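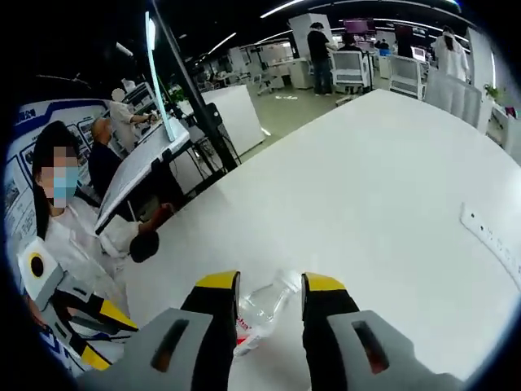
Pourquoi une pince qui marche très bien le matin se met-elle à lâcher les objets l'après-midi ?

Le plus souvent parce que la force de serrage a baissé sans que le logiciel le sache : un câble qui se détend, une vis de bride qui prend du jeu, un zéro moteur qui dérive. On regarde donc la mécanique avant de toucher au code.

Voilà, c'est parti pour le fil sur notre panne de la semaine, et elle est belle !

Contexte pour ceux qui arrivent : on travaille sur la prise d'objets du quotidien, posés n'importe comment sur une table blanche. La bouteille d'eau en plastique transparent, couchée sur le côté, c'est mon objet préféré (et le pire de tous). Ça roule, ça se déforme, ça brille.

Lundi, la pince Gukis enchaînait les prises, un vrai bonheur. Deux jours plus tard, elle fermait, elle levait de quelques centimètres, et la bouteille glissait. À chaque fois du même côté. Et dans le journal : prise réussie, prise réussie, prise réussie. Adorable.

Premier réflexe, le mauvais : on a accusé la vision. Le plastique transparent sur fond blanc, c'est le coupable idéal. J'ai passé une soirée entière à refaire l'étalonnage de la caméra. Résultat magnifique, erreur minuscule, et la bouteille tombait toujours.

Deuxième réflexe : les embouts. Nettoyage à l'alcool, séchage, on recommence. Un peu mieux sur les premières prises, puis pareil. Je le note quand même, parce que des embouts gras auraient donné exactement le même symptôme.

Ce qui nous a mis sur la piste : un essai à vide. On ferme les doigts sans rien entre eux et on glisse une bande de papier. À gauche, impossible de la tirer. À droite, elle sortait toute seule !

On démonte le côté droit. La petite bride Riis qui tient le câble avait reculé de 2 mm. Le moteur faisait toute sa course, le codeur annonçait une fermeture complète, et le doigt, lui, s'arrêtait un poil avant. Personne ne mentait vraiment dans l'histoire, chacun mesurait juste son bout.

J'adore ce genre de panne. Tous les voyants au vert, et l'objet par terre.

Le côté moins drôle, c'est la sécurité. Notre logiciel de commande (Poler, version maison) augmentait le couple à chaque prise ratée signalée à la main. Donc le doigt gauche serrait de plus en plus fort pendant que le droit bâillait. Avec une bouteille, on s'en sort avec du plastique froissé. Avec un doigt humain au mauvais endroit, je n'ai pas envie de savoir.

On a donc tout arrêté une journée pour corriger ça avant de reprendre. Le couple est maintenant plafonné en dur, dans le contrôleur, et plus aucune hausse automatique. Si ça rate 5 fois de suite, la pince s'ouvre et attend qu'on vienne la voir.

Autre changement : le test de la bande de papier passe dans la routine du matin. Trente secondes de chaque côté, café à l'autre main. C'est bête comme tout et je suis fan.

Pour la bride, frein-filet moyen et un trait de peinture sur la vis — si le trait n'est plus aligné, on le voit tout de suite. On a refait environ 200 cycles derrière, le trait n'a pas bougé.

Et la bouteille ? Elle tient ! Y compris quand on la prend par le goulot, ce que je n'osais plus tenter.

Il reste un souci ouvert : le journal continue d'écrire « prise réussie » dès que les doigts sont fermés. On veut croiser avec le courant moteur pendant la levée. L'équipe de Fusine a un montage de ce type sur son banc, on va comparer nos courbes en septembre.

Si vous avez déjà détecté un glissement avec le courant seul, sans capteur tactile, racontez-moi, je prends tout : les seuils, les filtres, les ratés aussi. Surtout les ratés !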